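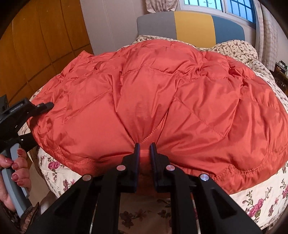 **Durirgate open day: walk-through before doors**
Bedroom station, hand-held grippers, folding demo
Checked 8th February, building power on, heating allegedly on

- [x] **Jacket on the bed, spread out.** Orange down one, as agreed. The fingers can pinch a small fold of the shell. Check the stitching after each group and retire the jacket if it starts shedding. Down gets into the sliders and stays there until May.
- [x] **Gripper rivets and linkage.** No play in the main tool. Keep visitors' fingers out of the triangular gaps. Children will find them before you finish the sentence.
- [x] **Finger pads.** Seated, no lifting at the edges.
- [ ] **Second tool.** Jaw closes fine, handle turns slightly in the grip. Tighten before the first group. I wrote this last year too.
- [x] **Sheet on, quilt pushed back to the headboard.** Roses facing up. The Umby people asked for plain white and were told what the budget was.
- [ ] **Floor line.** Tape says 800 mm from the bed. Tape is at 800 mm on one side only. Redo.
- [x] **Group size.** 3 visitors at the bedside, the rest behind the line. The booking sheet has groups of 17, so "the rest" is doing some work there.
- [ ] **Stop word.** Demonstrators still disagree on "stop" or "release." Pick one. Put it on the card.
- [x] **Window.** Stays shut during the demo. Curtains open, the daylight is better than our lamps.
- [ ] **Mutiso loan form.** Signed on page one, blank on page two. Page two is the insurance.
- [x] **First aid kit.** Present, asset tag 1932. Band-Aids restocked. Someone had taken the scissors, and they were in the Cundberg display holding a door open.

**Result:** pass once the four open boxes are closed. Recheck the second tool at lunch.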